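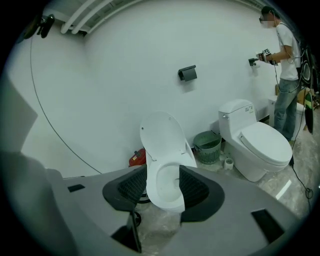 Ploston's first reply was that the Gallardo solver was working as designed and that negative pressures at the far end of a network nearly always mean a pipe is too small or a pump is missing.

We had already checked for both before raising the ticket. Full log follows, oldest entry first, now that the ticket is closed. It is shared with Fostatside teaching staff and with any student group that used the Sosesden network in September.

Subject: Gallardo gives negative pressures on lab machines only
Raised by: Fostatside engineering teaching support
Product: Gallardo pipe network modeller, teaching licence
Priority: High (coursework)
Status: Closed, fixed with workaround in place

Original report

Second-year students are designing a water supply for the village of Sosesden. The village is made up for the coursework but the ground levels come from a real survey. Every group gets the same starter file, which has one reservoir, a single trunk main and a small loop of distribution pipes. They add demands, choose diameters and write a short report on how they would keep the supply safe and fair for the houses at the end of the line.

Six groups have told us that the houses at the top of the village show negative pressure as soon as they press Run, before they have changed anything. The starter file should run cleanly. It did when the coursework was written.

Two other groups have no problem at all. They have the same file and the same instructions.

Steps to reproduce

Log in to any machine in the teaching lab.
Open Gallardo from the Start menu.
Choose File, Import, and pick the Sosesden starter file.
Press Run.
Open the results table and sort by pressure.

Expected: all junctions positive.
Seen: the upper junctions negative, with a warning in yellow at the foot of the window.

Reply from Ploston

Please confirm the version number and send a copy of the file. Please also check that pipe diameters are in millimetres and that the reservoir level has not been changed. Negative pressure is a valid result and does not by itself show a fault in the software.

Fostatside

Version confirmed, the same on every lab machine. File attached. Diameters are in millimetres and the reservoir level is as issued. We accept that negative pressure can be a valid result. Our point is that the same file gives different answers in different places.

Checks done so far:

Downloaded a fresh copy of the starter file. No change.
Cleared the user profile and logged in again. No change.
Ran as a local administrator. No change.
Moved to a machine in the other row. No change.
Ran the file on a staff laptop. Works correctly, all pressures positive.

The two groups with no problem turn out to be using their own laptops as well. So the fault follows the lab machines and has nothing to do with the students' work.

Reply from Ploston

Thank you. The file runs correctly here too. Could you send the full results table from a lab machine and from the staff laptop, exported as text?

Fostatside

Both exported and attached. We compared them line by line before sending.

Demands are the same. Diameters are the same. Roughness values are the same. The head loss in every pipe is higher on the lab machine, and it is higher by the same ratio each time, a little over three. Flows in the trunk main match.

The length column is where they part. On the staff laptop the trunk main is 1,000 metres long. On the lab machine it is 3,281, and the column heading still says metres.

That is the length in feet. The head loss goes up in line with the length, so it explains the ratio and it explains the pressures. We had been looking at the pressure table for most of a day and had not opened the pipe table, as nobody had edited it.

Reply from Ploston

Understood, and agreed that this is wrong. Please go to Options, Project Defaults on a lab machine and tell us what is shown under Length Units. Please look at the setting with no project open, as opening one hides it.

Fostatside

With no project open it says feet. On the staff laptop it says metres.

We then looked at how it got there. The lab machines were rebuilt over the summer from a new image. Gallardo was installed with the silent installer, and the silent installer does not ask for a region. It appears to choose US units if no region is given. The laptops were all set up by hand, and their owners picked the region from the list.

Reply from Ploston

Confirmed by our developers. There are two separate faults.

The silent installer falls back to US units when the region switch is left out. The installation guide says it reads the region from Windows. The guide describes what should happen and the installer does not do it.

On import, Gallardo converts lengths to the default unit and then reads the unit label from the project file. The label is applied after the conversion, so the number is in feet and the heading says metres. Elevations and diameters go through a different routine and are not affected.

Files opened with File, Open are not affected. Only File, Import has the fault.

Workaround

On each machine, close all projects. Go to Options, Project Defaults and set Length Units to metres. Close Gallardo and start it again. Import the starter file afresh.

Do not simply change the setting and carry on with a project that has already been imported. The wrong lengths are saved inside it and changing the default will not put them right.

Fostatside

Workaround tried on one machine and it works. Trunk main shows 1,000 metres and all pressures are positive. We pushed the setting out to the rest of the lab on Sunday and spot-checked a machine in each row at 8 a.m. before the first class. All correct.

One problem left over. The affected groups had saved projects with some hours of work in them. Two had already added a booster pump to cure the low pressure, and one of those had written a page defending the cost of it. We would rather they did not have to start again. Is there a way to correct a saved project?

Reply from Ploston

Yes. Export the pipe table as text, divide the length column by 3.281 in a spreadsheet, and paste it back through Edit, Bulk Values. Any pipes the students drew themselves after importing should be left alone, as their lengths were entered directly in metres. They will have names beginning with N unless they have been renamed.

Fostatside

Done with all the affected groups. Small rounding differences in the third decimal place, which do not matter for this work. One group had renamed everything and had to check their pipes against the plan.

The coursework deadline has been moved for the whole year group, including those who worked on laptops. Groups may keep the booster pump in the report if they say why it was added and what they found afterwards. Marks will not be lost for it. The marking sheet has been changed to say so.

We have also added a line to the coursework notes asking students to read back the trunk main length after importing and compare it with the plan.

Reply from Ploston

Import fault is logged for the next release. The installation guide has been corrected to say that the region switch is required. We can close this if you are happy.

Fostatside

Happy to close. Please leave the ticket visible to our account - the lab will be imaged again next summer and we will want the region switch to hand.

Status changed to Closed.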